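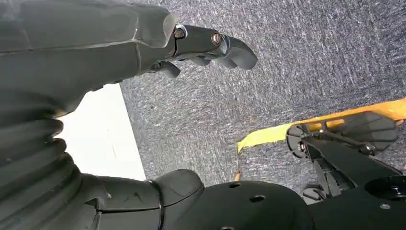 Figure 3. Jointed gripper fingers above a grey carpeted floor.

4. Dispatch intervals and standby waits at the Brastard boat ride

The boat ride at Brastard opened in 1972 and has kept its original trough, lift hill and single loading platform. It was chosen for the present work for two reasons. The platform has no parallel berth, so a boat that is slow to load delays every boat behind it, and the park has kept its operator logs in the same form for many years. The comparison ride at Lirkberg is of similar length but loads two boats side by side. It is used here only as a check on the method.

We define the dispatch interval as the time between the release of one boat from the platform gate and the release of the next. Intervals were taken from the gate relay and not from the handwritten sheets, which give the hour and the total number of boats sent but nothing finer. The relay record for October contained 709 usable intervals after the removal of opening tests, stoppages for weather and periods in which boats were being added to or taken off the circuit. Stoppages called by the operator for other causes were kept, as guests in the standby line wait through them whatever the cause.

The standby wait was measured with timed cards. A card was given to a party at the entrance arch and taken back at the platform steps. Parties that left the line were dropped from the wait figures but kept in the count of arrivals. This differs from the practice at Darkov, where a returned card was treated as a completed wait wherever it was handed in, and the two sets of results should not be pooled.

4.1 Effect of party size

Party size had more influence on the interval than we had allowed for. Boats at Brastard have four benches, and the loading rule in force asks that a party be kept together. Where a party of five arrives behind a party of two, the grouper has either to leave a bench half empty or to call forward a smaller party from further back. The second choice fills the boat but takes longer, and the time lost is passed on to the boats already waiting on the turn before the station.

The simple queue model described in Section 2 treats each boat as a fixed number of seats and so misses this. We replaced the fixed number with a draw from the observed party sizes, following the Hwang procedure, and let the interval depend on whether the grouper had called a party out of order. The revised model gave waits closer to the card times in the early afternoon. It still gave waits that were too short in the last hour before closing, when staff changes at the platform were frequent and the relay shows several long gaps that no loading term can explain.

A rule under which seats are filled strictly in order of arrival was also tested in the model. It shortened the mean interval and lengthened the mean wait — the boats left sooner, but with more empty seats. The best results came from a mixed rule in which the grouper may look back no further than the next 3 parties. Beyond that point, the seats gained were fewer than those lost to the longer interval. 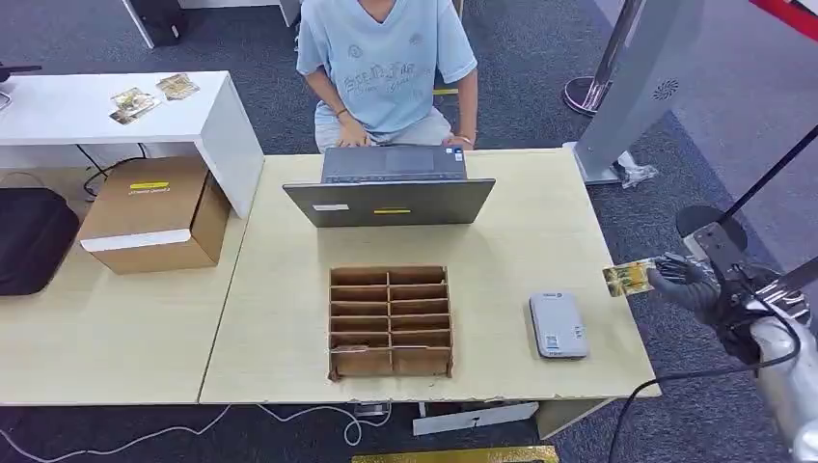
Lukáč objected that the mixed rule rests on a grouper being able to see the parties behind the first bend, and that at Brastard the handrail and the ticket hut block that view for much of the line. Without a second member of staff at the bend, he argued, the rule would in use become strict order of arrival, and the modelled gain should be reported as an upper limit.

We accept the point. The values given for the mixed rule are therefore upper limits, and the cost of a second grouper has not been set against them. Doležal and Somogyi raise a related matter in their work on single-rider lines, where the position of the grouper had more effect on empty seats than the rule the grouper was told to follow. Brastard has no single-rider line, and there is no room for one beside the present stairs.

4.2 Stoppages

Operator stoppages lasting over 18 minutes were treated as closures, and the standby line was taken to have been emptied. In practice some parties stayed. Their cards were left out of the analysis, which will have lowered the reported waits by a small amount on days with long stoppages. The same treatment was applied to the Lirkberg record.

Correspondence: A. Rashti | Copyright the authors | Back to top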